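May, bench notes, Drutton trial

Day two with the Sasura two-arm kit, on loan from Agbayani until the end of the month. Yanti Pasaribu wants a buy or return note from us before the invoice for the second half comes due. Wrist cameras left on for everything.

Started 9:40. Firmware 182 loaded without trouble. Homing took two tries on the left arm, same as yesterday. Ran the rim grasp preset at default force, then again with closing speed set to 61. I prefer the slower setting for anything with a thin lip. Manual gives no guidance on this, page 200 just repeats the defaults table.
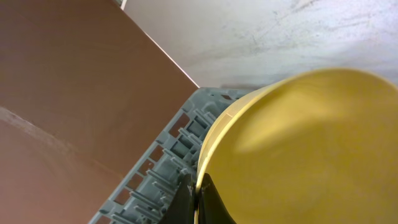 Wrist view, fingers at the rim of the yellow piece, gray crate alongside.

Left finger tip has some scratches. Ask Agbayani if replacement tips are in the price or billed apart. Their quote says "wear parts by arrangement" and I would like that in writing.

After lunch moved on to the table tasks. Clultesberg bought the same kit last year and told us small loose stuff is the weak point, so I put that at the top of the list. Rice on a dark tray is easy enough to see from above. The pile with the flat shell-like bits is harder to judge, pale on pale.

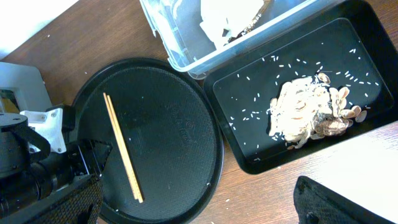
Table view, both trays, chopsticks on the round one.

Log is saved as run 755. Cable strain relief on the left wrist still needs a look.

To do: rerun homing from cold, get the tip price, send Yanti the settings sheet. Leaning toward keeping the kit if the homing fault gets fixed under the loan terms.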